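Open afternoon at the Murkholm laundry and textile hall

Murkholm is at the end of the bus line, past the timber yard, and the hall is the long building with the green gutters. I went in November, when they hold the open afternoon. Entry is free but you have to sign a sheet at the door and leave large bags in the cloakroom. I got there at one and it was already busy in the front part, where the coffee is.

The building used to belong to Vutitz, who washed hotel linen here until they moved to a bigger site. The hall still does washing, but on a smaller scale, mostly workwear and sports kit for clubs in the area. The rest of the space is used for sorting, mending and folding.

The tour starts at intake. Bags come in through a side door, get a paper tag and go onto a scale. Our guide said they can take up to 600 kilos on a heavy day. Sorting is done by hand at two long benches. Colors and whites are split first, then anything with a zipper or hook goes into net bags so it doesn't catch on the knits. Pockets are checked at this point. There is a jar of what they have found, mainly pens and coins.

The washing room was loud and we did not stay long. The oldest machine is called Pan, from the label on its door, and it is kept for blankets. The floor slopes to a drain down the middle, so watch your step if you go. The drying room next to it was warm and smelled of clean cotton, and several people on my tour hung back there for a while before we were called on.

I spent the most time at the folding end. T-shirts are the bulk of what comes through, and the method they showed us is simple. Lay the shirt out flat, smooth it from the middle toward the sides, fold each side in, then bring the bottom up. The smoothing matters more than the folding. A crease pressed in at this stage will still be there when the shirt comes out of the stack.

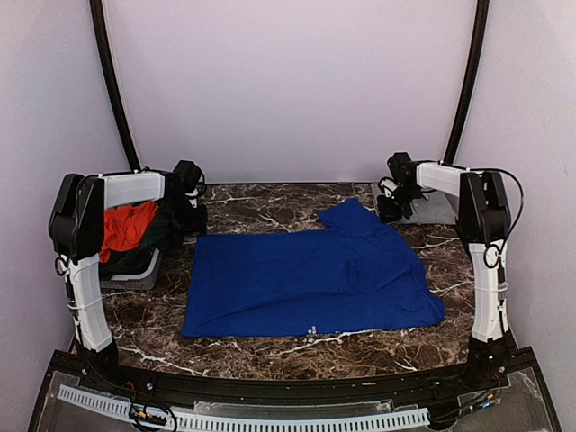
4 min read

The table with the blue t-shirt has a dark brown top patterned like marble, with thin white and tan veins, and a curved front edge. A bright shirt shows up well against it. There is a gray plastic basket toward the back on the left and a flat light-gray tray at the back on the right. I would like a top that size at home. I fold on the bed, and a mattress is too soft to get the sleeves straight.

Visitors could try folding at a separate bench near the window. I did a stack of 20 and was slow. My first few were wider at the bottom than at the top, and I was told to start again with the shoulders lined up. Soft knits stretch if you pull them, so you lift and lay them down instead of dragging. The thicker work shirts were easier to get square but made an untidy stack.

Mending is upstairs. It is a small room with good light and a wall of thread. They fix seams, hems and buttons, and will patch knees if the customer asks. A ring binder by the door holds samples of darning on different fabrics, and you are allowed to handle them. I found this more useful than the talk downstairs about water softening, which ran long.

There is a small shop by the exit. It sells mending kits, net bags in three sizes and a plain soap bar under the name Zosirton. I bought two net bags. They take cards.

Some practical notes. The tour takes a little over an hour. The stairs to the mending room are steep and there is no elevator. Parking is limited, so the bus is easier, but check the return times because there is a long gap after four. The coffee was fine and the cinnamon rolls had run out by the time we came back down.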